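Household Products and Materials
Unit 4 handout: Nets, knits and the bath pouf

Reading before class: course pack, section on sponges and cloths. Bring your Unit 3 worksheet.

1. Background

Washing tools used to be plant or animal material: loofah gourd, sea sponge, linen cloth. Synthetic netting came into the bathroom much later. The pouf needs very little material for its size. A long tube of net is stretched, gathered and tied at the middle, and the folds spring outward. Most of what you hold is air.

2. Why net makes lather

Soap solution forms a film across each small opening. When the net is squeezed, air is pushed through the films and bubbles form. More openings means more bubbles from the same amount of soap. A flat cloth has few openings of the right size, so people use more soap with it.

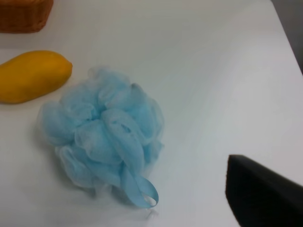

Solveig Westerberg objected to this section when the notes were first handed out. Her point was that lather and cleaning are separate questions, and that a cloth with less foam can remove just as much oil from the skin. She is right, and the exam will treat them separately. Foam tells you how much air is in the soap. Friction and rinsing do most of the cleaning.

3. Drying

A net dries faster than a sponge of the same size because air reaches more of the surface. The tied center is the slow part. Skin cells and soap collect there, and in a closed shower it can stay damp until the next use. Hang the pouf outside the shower and replace it on a regular schedule.

4. Construction terms

Lobe — one outward fold of net.
Core — the gathered middle.
Tie — the cord that holds the core. If it slips, the pouf opens into a tube.
Denier — thread weight, in grams per 9,000 meters.

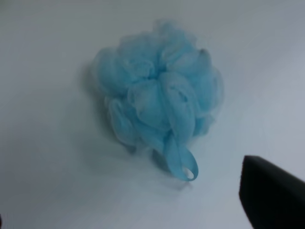
Fig. 2. Mesh pouf with folded lobes and a denser core.

5. Assignment

Compare the Uveo and Nasier sample sheets (catalog numbers 1727 and 3758). For each one, note the fiber, the size of the openings and the type of tie. Then write up to 4 paragraphs on which would dry faster and why. Lab sinks are free after lecture — sign up on the sheet by the door.

Due August 24, 2024. Late work goes in the Rahimi box, room 3629.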